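August 21, 2024. Lunch packing, Doolan bench

Got to the bench late and spent the first bit wiping it down (Larkulov left pencil marks all over it again, grr). The job on the sheet is the packed lunch set: one navy fabric bag, one food container with a snap lid, a cucumber and a lemon. I like this set a lot more than the stationery one, mostly for the colors, and it smells better too!

Things I want to remember about the bag. The handle is long and goes wherever it pleases, so fold it away from the opening before you start or you'll be fishing it out later. The sides are soft and the whole thing wants to lean once it's unzipped. I'd still put the container in first and flat, then the cucumber down the side, lemon last. Garnano's notes say lemon first. I don't agree, but I've written both orders on the sheet and we can argue in February.
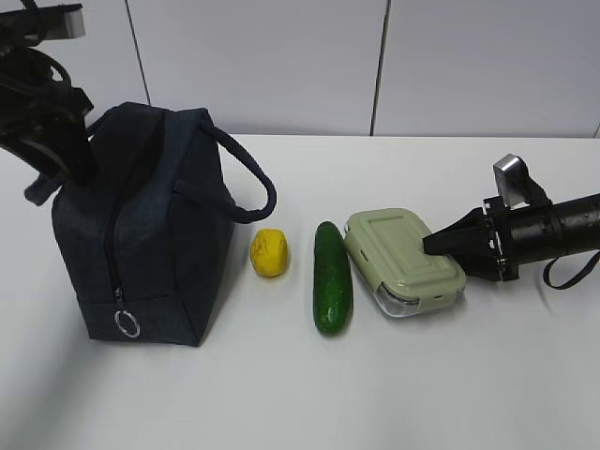
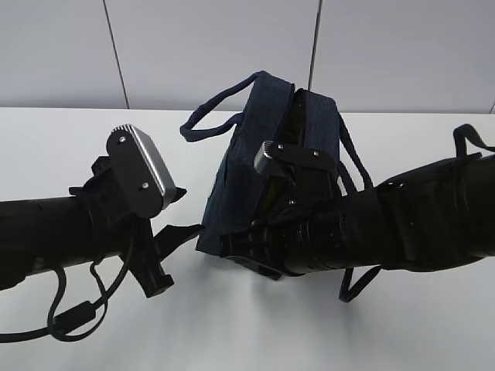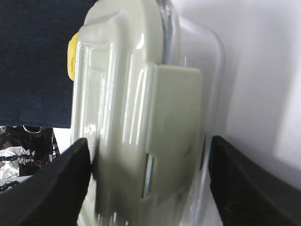
Lunch set, Doolan bench: the items on the table, the bag held open and leaning, the container lid close up.

Container: check the locking tabs before it goes anywhere near the bag. The old one from the Tiltunus box had a tab that felt shut and wasn't, and I had 19 minutes of rice cleanup to think about it. Press each tab down at the middle, then run a thumb along the rim.

The sheet asks for 60 rounds per set and we have nearly 2,000 to get through across all the sets, so please don't eat the cucumber (you know who you are). I need to buy 2 spare lemons, and a smaller cucumber would be nice if the store has one.

Still to do: new label for the shelf, wash the container, find out where the other lunch bag went.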